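Kaltham Golero Seated Leg and Arm Trainer

Motorized exercise unit for hospital gyms, outpatient clinics and home programs

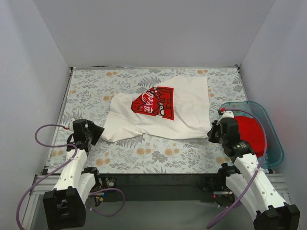
A printed white T-shirt on a floral mat.

The Golero is a motorized trainer for people with limited strength or control in the legs, arms or both. The user stays in a wheelchair or a firm chair and the unit is rolled up to them. No transfer is needed. It runs in three modes: passive, where the motor does all the turning; assisted, where the motor adds what the user cannot supply; and active, where the user works against a set resistance.

The unit is used mainly after stroke and spinal cord injury, and with people who have multiple sclerosis or have spent a long time in bed. A clinician should set the first program. After that, most users can start and stop a session themselves with the two large buttons on the handle.

Spasm control

If the pedals meet sudden resistance, the motor slows, stops and then turns gently the other way. The sensitivity is set from the therapist menu and stays where it was set until someone changes it. Users with strong spasms in one leg can have a different limit for each side. Every stop is logged with the time and the pedal position, and the log can be read on the screen or copied to a USB stick.

Screen and records

The screen shows speed, time, resistance and the share of work done by the left and right side. Up to 14 user profiles can be stored on the unit. Each profile keeps the last 1000 sessions. The Golero does not need a network connection and has no subscription.

Versions

Golero L, legs only, order no. 1502. Supplied with foot shells, calf supports and straps.

Golero LA, legs and arms, order no. 2098. Same as the L, with a swing-over arm crank and two straight grips. The arm crank locks out of the way when it is not in use.

Both versions have the same base, motor and screen. An L cannot be converted to an LA later, so please decide before ordering if arm work is likely to be wanted.

Options

Hand cuffs for users who cannot hold a grip, in small, medium and large. Short crank set for children and smaller adults. Wheelchair anchor hooks. Padded knee guides. Spare strap set.

Setting up

The unit arrives assembled except for the foot shells or grips, which fasten with the hex key in the accessory bag. Stand it on a level floor. Lock the wheelchair brakes and attach the anchor hooks before the feet go into the shells. Check that the knee stays slightly bent at the farthest point of the pedal circle.

Wipe the shells, grips and screen with a mild disinfectant after each user. Straps can be machine washed in a net bag and air dried. Do not spray liquid onto the motor housing.

Do not use the Golero with an unhealed fracture, a recent joint replacement or a suspected blood clot unless the treating doctor has approved it. People with reduced feeling in the legs should have their skin checked after each of the first few sessions, especially at the heel and behind the calf.

From a clinic

"We have had an LA in the gym since March and it is in use most of the day," says Noelia Marín, physical therapist at the Villalobos outpatient clinic. "The left and right display is what patients look at. I would like the profile names to be longer, and the wheels are stiff on carpet."

Ordering and service

The Golero is sold and serviced by Markance. Clinics can ask for a two-week trial with a fitting visit included. For trials and quotes, contact Yolanda Manzano in the rehabilitation equipment department. Home users need a letter from their therapist stating the version and any options. The warranty covers the motor and electronics for three years and the straps and pads for six months.

14 shares
2 comments

Related items
Kaltham standing frame, adult
Kaltham parallel bars, folding
Golero hand cuffs, pair
Golero short crank set
Wheelchair anchor hooks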